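Soft Goods Sorting and Packing Technician (part time, fixed term)

Employer: Brollness
Site: Plurnurum building, ground floor
Reference: 3495
Posted: 2023-01-02

Brollness receives, checks, sorts and repacks small personal and household items for three accounts. The largest account is Khaemba, which sends mixed cartons of pouches, cases, small containers and loose accessories. The items arrive unsorted. They leave in labeled trays, one item type per tray, with a completed tray record.

We are filling 7 technician positions on the Khaemba line. The positions start in February and run to the end of the contract period. Extension depends on intake volume and is not guaranteed.

Work area

The line uses fixed tables with a light-colored top. Each technician works at one table per shift. Incoming items are placed on the tabletop, handled one at a time, and moved to the tray rack behind the technician. The rack has 64 tray positions. Tray positions are assigned by item type and do not change during a shift.

The room is heated. Lighting is overhead and constant. Chairs are adjustable, and standing work is allowed at all tables. Lockers are in the corridor. Food and drink stay outside the work area, including closed bottles.

Duties

Open incoming cartons and place the contents on the table without stacking.

Identify each item by type: fabric pouch, rigid case, container, lid, accessory, other.

For fabric items, check the zipper over its full length, the seams at both ends, and the stitched label if there is one. Record the result using the codes on the tray record.

Check that pouches are empty. Anything found inside goes in a separate bag with the carton number written on it.

Match lids to containers where possible. Unmatched lids go in the lid tray.

Lay fabric items flat with the zipper closed and the label side up.

Close and label each tray when it is full or at the end of the shift.

Wipe down the table between cartons.

Item grading

Fabric items are graded A, B or C. Most grading errors on this line involve seams and labels, so new technicians spend the greater part of their training on these two points.

Grade A: zipper runs freely, seams closed, label attached and readable.

Grade B: item is usable, with a surface or edge fault. Fuzz on the fabric, loose thread ends and light fraying at a folded end all fall under B. Fraying that opens the seam does not.

Grade C: zipper does not close, seam open, stain that does not brush off, or label missing on an item type that should have one.

Pattern and color are recorded but do not affect the grade. For checked or grid fabrics, write the base color first and the line color second. A typical entry for a pouch reads "pouch, zip, black, white grid, label white."

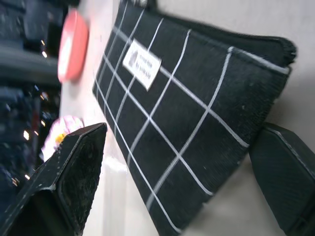 Requirements

Able to tell small differences in fabric, stitching and color under indoor light. A short color vision check is part of the trial shift.

Able to read printed labels in small type. Glasses and hand magnifiers are fine. Magnifiers are supplied.

Steady handling of small items with both hands.

Able to lift a full carton from the pallet to the table. Cartons are limited to 50 per pallet and are moved to the line by the intake team, so technicians do not move pallets.

Able to write short, readable entries in English.

Previous work in laundry, alterations, retail returns or parcel sorting is useful and is not required.

Tray records

Records are kept on paper at the table and entered into Claker, our in-house stock program, at the end of each shift. Entry takes place at the shared terminal near the door. No typing speed is specified. Technicians enter their own records, and corrections are made by the person who wrote the original entry. Do not enter a grade for an item you did not handle yourself.

If a label cannot be read, enter "label present, unread." Do not guess at a brand or a size from the shape of the item.

Hours

Morning shift: four hours, with one paid break.
Afternoon shift: four hours, with one paid break.

Applicants may ask for one shift or the other. Requests to alternate are considered after the first month. Weekend work is not part of this position.

Pay and terms

Pay is hourly and is the same for both shifts. Training hours and the trial shift are paid at the full rate. The current rate is given in the application pack. There is no piece rate and no item target for individual technicians. Tray counts are used for planning only.

Aprons and thin cotton gloves are supplied. Gloves are optional for fabric items and required for cartons marked with a blue strip.

Closed shoes are required. Rings with raised stones and loose bracelets must be removed or covered, as they catch on knit and brushed fabrics.

How to apply

Collect an application pack from the Plurnurum front desk or ask for one through the contact form on the Brollness site. Quote the reference on all pages. Send the completed form with:

a list of your last two jobs or periods of study, with dates;

the shift you prefer;

the earliest date you can start;

any adjustments you need at the table or in the room.

A cover letter is not needed. Forms without a shift preference are treated as open to either shift.

Selected applicants are invited to one trial shift. The trial consists of sorting and grading one mixed carton, followed by a check of the tray record. Results are sent in writing to everyone who completes the trial.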